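Chapter 7
Setting Up a Two-Arm Bench Cell

A bench cell with two arms has one work area and two sources of error. Each arm is bolted to its own mounting plate, and each plate must be checked before any program is loaded. Torque the plate bolts in a cross pattern, then bring both arms to the home position at low speed.
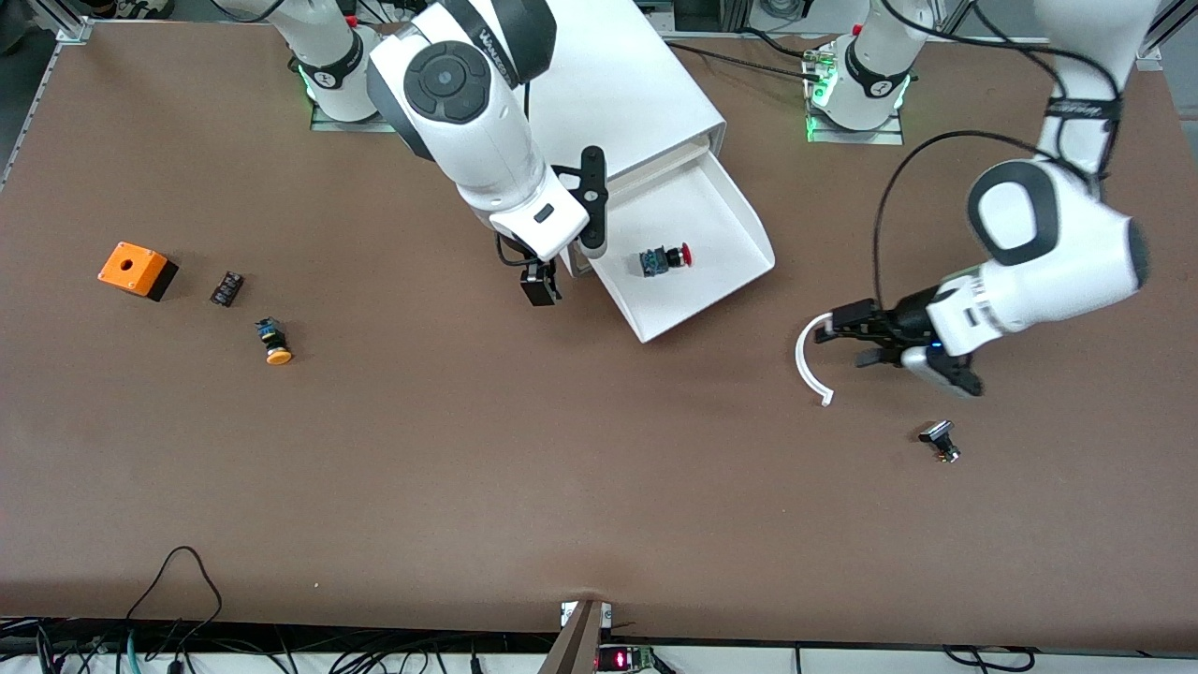 200 Chapter 7

Parts for a push-button station are set out within reach of the grippers, with the tray of the drawer unit pulled forward between the arms. The Plimari exercises in this chapter use the same layout. Section 7.1 covers mounting and power. Section 7.2 covers gripper alignment, including the angle of any bracket fitted near the wrist. Cable slack is treated in Chapter 11; until then, move each wrist joint through its full range by hand and confirm that no cable pulls tight.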